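Course handout, Unit 6: Setting up and maintaining a two-arm table cell
Keris Technical Program, Zeltville campus
Revised 11/08/2019

6.1 Scope

This unit covers the table cell used in the second half of the course. The cell has two arms, a head camera, one work table and an operator desk. Students are expected to bring the cell from power-off to a state in which it can be run, to record its condition, and to change the parts that wear. Programming of motions is covered in Unit 7 and is not repeated.

The controller in the lab is the Olvera unit with the gray front panel. Menu names below refer to that unit. The older Hurham controller uses different names for the same functions; see the table at the back of the binder.

6.2 Table and mat

The table is the reference for everything else. If it moves, the stored positions are wrong, even when the arms themselves have not been touched. Check the following before power is applied.

Table legs on the floor marks. Mat flat, with its near edge running along the front of the table. Height from floor to tabletop as written on the cell card.

The mat gives the camera a dark, even background and protects the fingertips from the tabletop. Light specks and scuffs build up on it in normal use. Wipe it with a damp cloth and let it dry. Replace it when a scuff shows up as an object in the camera view at the standard threshold of 164.

Items that stay on the table between runs, such as the lamp or a bag, are kept off the working area where possible. An item that overlaps the end of the mat reduces the usable width on that side, and the limit in the work area menu must be set to match. The lamp cable goes across the back part of the table and down the left side.

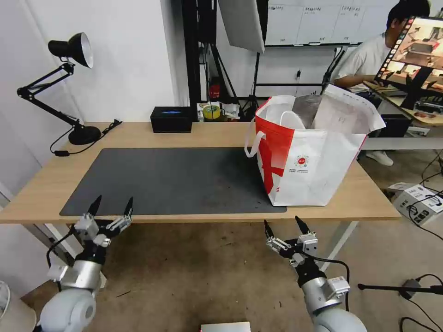 6.3 Power-up and rest position

1. Confirm that the emergency stop is pressed in and that no one is within reach of the arms.
2. Switch on the controller. Wait for the self-test to end.
3. Release the emergency stop and enable the left arm, then the right.
4. Send both arms to rest. At rest the end tools are below or in front of the table edge and do not reach over the mat.
5. Open both end tools fully and read the opening from the status page. Write it in the log.

A difference of more than 2 mm from the last logged opening means that a finger has slipped in its mount or that the zero has drifted. Remove power, check the finger screws, and repeat from step 2.

6.4 End tools

Two types are used. The parallel-jaw gripper has two pointed fingers and is the default on both sides. The multi-fingered hand is fitted for rounded or soft objects and may be used on one side only. Mixed fitting is allowed, but each side must have its own tool file loaded. The most common fault in this lab is a hand fitted with the gripper file still active: the controller then assumes the wrong tool length, and the fingers arrive too low or too high over the mat.

To change a tool, send the arm to rest, remove power, unplug the tool cable, and only then loosen the wrist screws. Support the tool with the free hand. After fitting, check that the cable along the outside of the arm has enough slack for full wrist rotation. A loop is correct. A cable that pulls tight at any joint is not.

Make the first approach with the new tool at low speed and stop above the mat, clear of any test object.
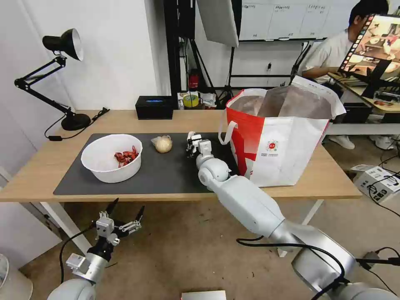 Hold this position while the height reading settles, then compare it with the value in the tool file. If they agree, continue down in small steps. If they do not, return to rest and reload the file before changing any number by hand. Test objects should include an open container and at least one item in a thin bag, as bags deform under the fingers and show a wrong closing force sooner than rigid parts do.

6.5 Service intervals

Finger screws: every session.
Arm cables, full length: every session, by eye and by hand with power off.
Fingertips: replace after 400 logged cycles, or sooner if the tips are chipped.
Wrist bracket screws: each June, with the torque driver.
Camera mount: after any knock, and after any change of lamp position.

Record the cycle count at the start and end of each session. The count does not reset when the tool is changed, so the starting value must be noted on the tool itself.

6.6 Fault codes seen in this unit

Code 233, tool not recognized. Usually the tool cable is not fully seated. Remove power, reseat the cable and restart. Do not clear the code and carry on, as the arm will run with no tool file.

For codes that are not listed, leave the cell in its present state and copy the full line from the status page into the log.

Reading for Unit 7: binder sections on work area limits and tool files.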